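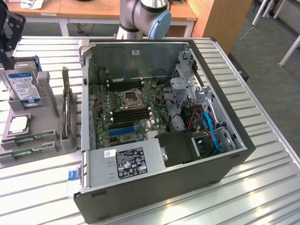
The computer from Notholm, on the metal table.

The Words for Wind

The old man carried the computer into the shop in his arms, the way one carries a sleeping child. He did not want to put it down on the floor. I moved my lunch and he put it on the counter, and then he stood beside it with one hand on top.

"It belonged to my wife," he said. "It does not start."

I asked him for his name and wrote it on the ticket. Deming Hao. For the address he said only Notholm, and I knew then that he had come with the morning boat and would want to go back with the evening one. People from Notholm always look at the clock above our door, although it has been wrong since October.

I was then in my second year at Perkmont. I had learned the trade from Mrs. Harju, who owned the shop and who spoke to the customers as little as possible. She said that a customer will tell you everything about a machine except the one thing you need. So I asked him the usual questions. Did it make a sound? Did a light come on? Had anybody opened it?

"My nephew opened it," said Mr. Hao. "He is good with such things."

I took it to the back, laid it on its side on the metal table and took off the panel. Mr. Hao followed me. This was not allowed, but Mrs. Harju was at the bank, and I did not know how to tell a man of his age to go and sit down.

I looked for a while without speaking. The green board was there, the power supply was there with its warnings, and the cables lay in the corner all over each other. In the middle was the square metal place for the processor, and there was nothing in it. There was no memory in the black slots either.

"What do you see?" he asked.

"Your nephew," I said, "did he take some parts out?"

He thought about this. I could see that he was reading his memory slowly, from the beginning to the end, as a person reads a contract.

"He said that he would clean it," he said. "He went home with a small bag."

I waited for him to be angry, and he was not. He asked me if there was a chair. I brought him the one with the good back, and he sat down with his coat on and his hat on his knee.

"Can you buy new parts?" he asked.

I said that we could, and that old ones would be cheaper, and that we had boxes full of old ones. But I said also what Mrs. Harju had taught me to say, that maybe he did not need the computer. Maybe he needed only what was inside it. What did his wife keep there?

"Words," said Mr. Hao.

He told me then about her work. His wife had been born on Notholm, and he had not. When he came there to marry her he did not understand her mother, or the man who sold fish, or the children. The people on the island had their own words for many things, and they used them without noticing, and then they laughed at him in a kind way. So in the first winter she began to write the words down for him. It was to be a little list, two pages or three, to keep in his pocket. But she could not stop. She wrote them in school notebooks, and when she was old she typed all of them into the computer, one after another, with an explanation and the name of the person who had said it to her.

"How many?" I asked.

"The last time she told me, it was 1767," he said. "But this was in the summer. After that she worked more."

"And the notebooks?"

"She burned them in the stove. She said that now they were safe."

I did not laugh, and he looked grateful for it.
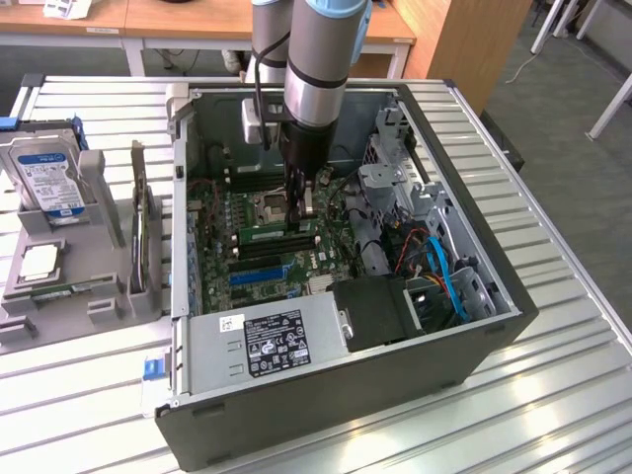

Mrs. Harju came back from the bank before noon and found a customer in her workroom, drinking tea from her own cup. She looked at him and she looked at me. Then she took off her gloves and asked what had been done, and I told her everything in the order it had happened, as she liked. I had stood the hard disk upright in the gray plastic holder to the left of the computer, with its white and blue label showing, because I was afraid to leave it lying where an elbow could find it. I had also found one green stick of memory in our boxes and put it in the slot nearest to the empty socket, a thing which helped nobody yet, but I had wanted Mr. Hao to see that something was going back in. Mrs. Harju saw the stick and said nothing about it. She asked him only if he took sugar.

We have a machine in the front room for reading disks. It is slow and it makes a small ticking sound, and each time I hear the sound I think that I have broken something. Mrs. Harju connected the disk herself. Mr. Hao stood behind her. He had put his hat on again, maybe out of respect.

The disk was good. There were photographs of a garden, and letters to the tax office, and a folder with his name. In the folder was one long document. The last day she had opened it was February 18, 2022.

"That is a day before the hospital," said Mr. Hao.

Mrs. Harju stood up and gave him her chair, and he sat down in front of the screen. He did not know how to move the page, so I showed him the key. He pressed it carefully, with one finger, and waited after each time, as if the page might be tired.

I should have gone away, I know this. But I stayed at the side and read with him. There was a word for bread that is left over on purpose. There was a word for a person who comes to visit and does not take off the shoes, and behind it she had written: my sister. For wind there were 24 words. One was for the wind that comes before a guest. One was for the wind that closes only the kitchen door. Some of them he said aloud, and he said them well, I think, although I am not from there and cannot judge.

Near the end the explanations became shorter. Then there were words with no explanation, only the word and the name of the person. The very last one had no name either.

"What does it mean?" I asked. I had forgotten who I was in that room.

Mr. Hao looked at it for a long time. Outside somebody tried the door of the shop and went away again, and Mrs. Harju let them go.

"I don't know this one," he said.

He took the pen from the counter and copied the word onto the back of his boat ticket. He wrote it twice, one under the other, and compared them with the screen. Then he asked whether there was anybody from Notholm living here in Sutley, somebody old. Mrs. Harju said that the woman at the bakery had a mother upstairs who was more than old. She told him how to go, left at the pump and then along the wall.

"And the computer?" I asked him. "Do you want that we finish it?"

He was already buttoning his coat. "Yes, please," he said. "She will want to add the explanation." Then he heard what he had said, and he corrected it as one corrects a date. "I will want to add it."

I made the copy of the folder three times, and Mrs. Harju did not ask me why so many. In the afternoon I went to the back again with the box of processors and a lamp, and began to read the small numbers on them. The evening boat left at six. We heard its horn from the workroom, and a little later there was a knock, and it was Mr. Hao with flour on his sleeve. He had missed it, he said, and was the tea still warm?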